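Notebook, Cuvov bench, July, 4:40 pm

Stationery corner again. I keep going back and forth on where the little green bin ought to live, and I want to get it on paper before I change my mind (again!). My rule for this bench is that the marble stays as clear as I can keep it and anything light goes up on the rails.

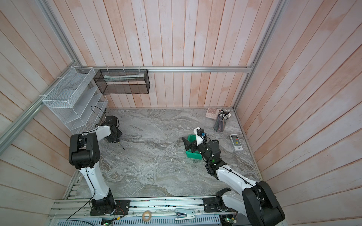 So the mesh pieces stay where they are, white tiers on the left and black basket at the back. Zip ties are plenty for paper and small packets. I wouldn't trust them with the big label box from Ichikawa, 2000 labels and heavy as a brick.
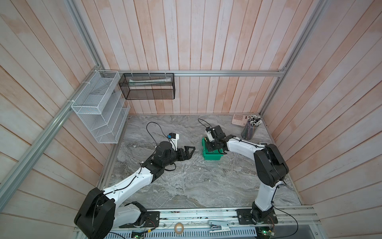 Arneo bench notes, written up by the stationery desk, Gutetcombe

The calculator and the pencils belong together at the back right, I'm settled on that. Tape and stapler I'm less sure of. I reach for them 13 times a day and would love a proper spot for both.

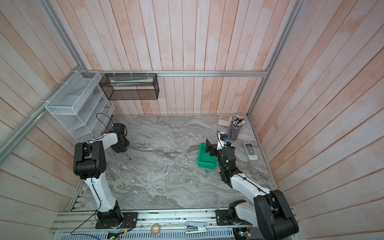 Green bin: for clips and erasers, I think, and nothing longer than 6 inches or it'll just get fished out again. Flared sides are fine for that. 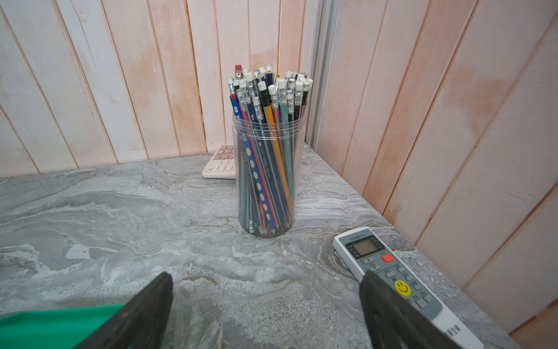

Pencil holder in its corner, calculator behind.

Still to do: test the pens, sharpen whatever needs it, and look for a second clear holder so this one can be thinned out. Ask at stores before 5.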